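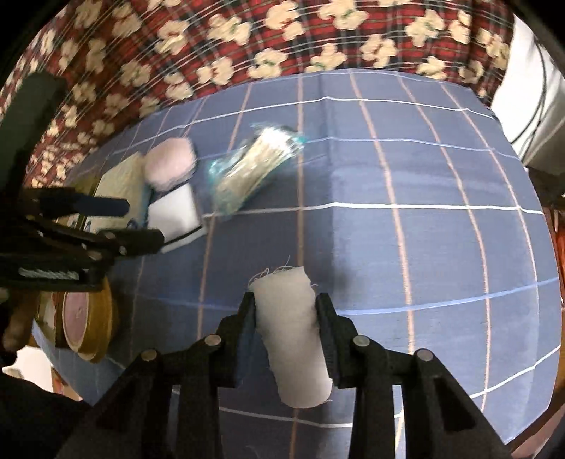 Blue checked tablecloth, in use on a work table.

Faded lines on a printed cotton tablecloth
Posted by Effie Cairns in Household Textiles

Our parish hall in Skolisham owns several blue cotton tablecloths printed with a white and peach grid. They are laundered each Monday at the hall. Over the past two seasons the blue has become noticeably paler along the fold lines, while the remainder of the cloth has kept its color. The care label states a maximum of 104 degrees and no bleach, and both instructions have been observed. I would be grateful for advice on the probable cause, and on whether the color can be restored without affecting the printed lines.

Solange Roussel
Wear of this kind is normally caused by abrasion. When a cloth is folded along the same crease every week, the raised edge rubs against the shelf and against the neighboring cloths, and the surface dye is lost there first. The following measures are recommended:
Fold in thirds one month and in quarters the next, or store the cloths on a cardboard roll.
Wash inside out, with the drum no more than two-thirds full.
Iron on the reverse side and do not press the creases.
Color already lost cannot be put back selectively. A blue dye bath will tint the white and peach lines as well, and I would advise against it.

Kwan-ho Fu
Vinegar in the rinse. It has always worked for us.

Fiona Rankin
With respect to the previous reply, vinegar will not reverse abrasion, although a small quantity does no harm to cotton. Members should also check whether the shelf receives direct sunlight. At a school where I managed the linen, 8 of 75 cloths had faded along one fold only, and in each case that fold faced the window. A cotton dust sheet over the shelf prevented any further loss.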